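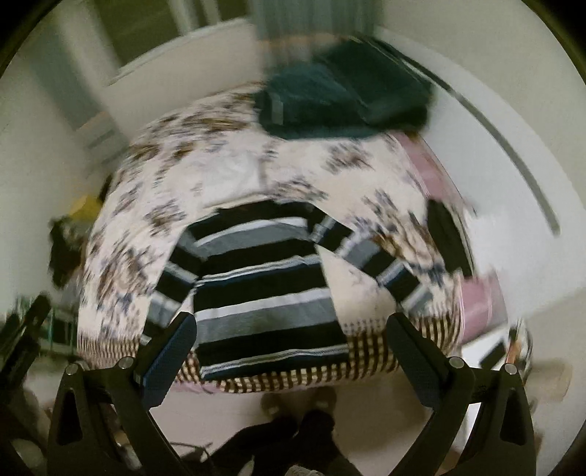 3.2 Long sleeves on a soft surface

Shirts with long sleeves turned out to be the most rewarding garments in the whole Nalldale set, and we could easily have filled the paper with them! The torso gives little trouble. It is a wide panel, and most people fold it the same way once the sleeves are dealt with. The sleeves are where households part company.

Figure 4. Striped long-sleeved shirt laid out on a bed, with the neckline toward the far side and the hem over the checkered border of the sheet.

Of the 2404 folds we coded, 761 were of long-sleeved tops folded on a bed. We scored each layout for three things: the angle of each sleeve, the direction of the neckline, and how much sheet showed between sleeve and torso. The shirt in Figure 4 is a lovely case of uneven sleeves. One angles down beside the torso, while the other goes out diagonally from the shoulder and then bends down, leaving a wedge of cream sheet in between. We call this layout "one in, one out," and it was common enough in both Nalldale and Troltgate to earn its own code.

Stripes were a gift to the coders. On a plain shirt, a small twist in the fabric is easy to miss. On a banded one, any twist breaks the line of the stripe, and agreement between the 2 coders was clearly better for striped garments. Patterned bedding was harder work, especially florals, and we went over those layouts twice.

We also noted what else was on the bed. Bags, bundles and odd pieces of cloth often shared the space, and folders seemed happy to work in whatever area was left. The Fikre scale (Section 2.4) treats such items as part of the work surface, and we followed it here. Folds on tables are taken up in Section 3.3.

Shares: 180 | Comments (3)

atik_reader
One in, one out! I have folded like this my whole life and had no idea it had a name.

foldedcorner
Did you code hooded tops with the long sleeves or separately? I couldn't find it in 2.4.

mossandlinen
Really enjoyed this section. More on florals, please, all my sheets are florals.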